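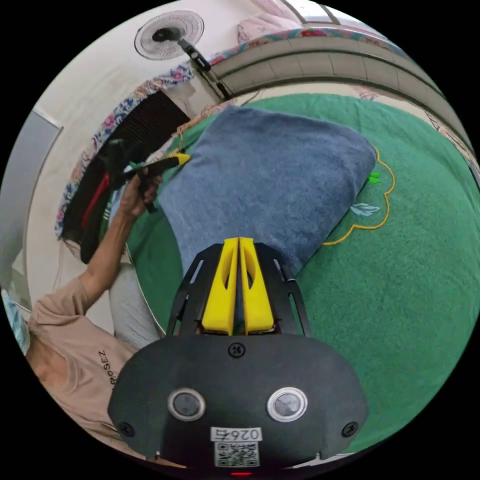

3.2 Folding surfaces and folded size

The households in the Wenholm and Tetthorpe samples folded their towels wherever there was room. We had expected tables and beds to make up most of the folding places, and in Tetthorpe they did. In Wenholm a large share of the folding was done at floor level, on a mat or rug, with the person sitting or kneeling next to the pile. We therefore treat the surface as a variable of its own and report it before turning to fold types.

Surfaces were sorted into hard (table, counter, bare floor), soft flat (made bed, sofa seat) and pile (carpet, rug, fuzzy mat). The last group needs a short comment. A terry towel has loops on both faces, and when it lies on a surface that also has a nap, the two catch on each other. The lower layer stays where it is put, which helps with the first fold. It also means that a towel laid down crooked is harder to straighten by pulling on one corner, as the far edge tends to stay behind and the middle stretches. On a hard table the same pull moves the whole towel.

Of the 166 folded towels measured, 71 were folded on a pile surface. All were bath or hand towels in plain terry; waffle weaves and dish towels were left out of this part of the work. Each towel was measured along both sides of the finished rectangle and again across the thickest point, with no pressing down beforehand. We did not ask anyone to fold in a particular way, and we did not correct a fold once it was made.

Orientation was recorded relative to the person and to any printed lines on the surface. Many towels ended up at an angle. The blue-gray towel in Figure 4 is a typical case: it has been folded to a rectangle and lies diagonally on a green mat, with the mat's thin yellow scalloped outline to one side of it. We scored a towel like this as "folded, not aligned." The angle has no bearing on whether the fold itself is square, and the two were scored separately. An early version of our sheet combined them under "neatness" and gave low marks to towels with good edges - that version was dropped and the towels were scored again.

Patterned mats raised a small problem of their own. Where a printed border ran close to the towel, the coders sometimes took it as a guide and rated the towel as more crooked than they did on a plain mat. To limit this we gave the coders a card with a right angle cut into it and asked them to judge the corners against the card only. Agreement between coders improved after this change, mainly for the soft flat and pile groups.

Thickness was the least stable of the measures. Plush terry holds air between its layers, and a towel measured right after folding was often thicker than the same towel measured later in the day. We kept the first reading in every case. Readers who wish to compare our values with those from the Pongsiri laundry study should note that its towels were measured on the shelf, under the weight of the towels above them. The Brulier scale for fold quality was used without changes, apart from the item on stacking, which does not apply to a single towel.

Results for the three surface groups are given in the next section. Towels that were unfolded and folded again by the same person are counted once, using the final fold.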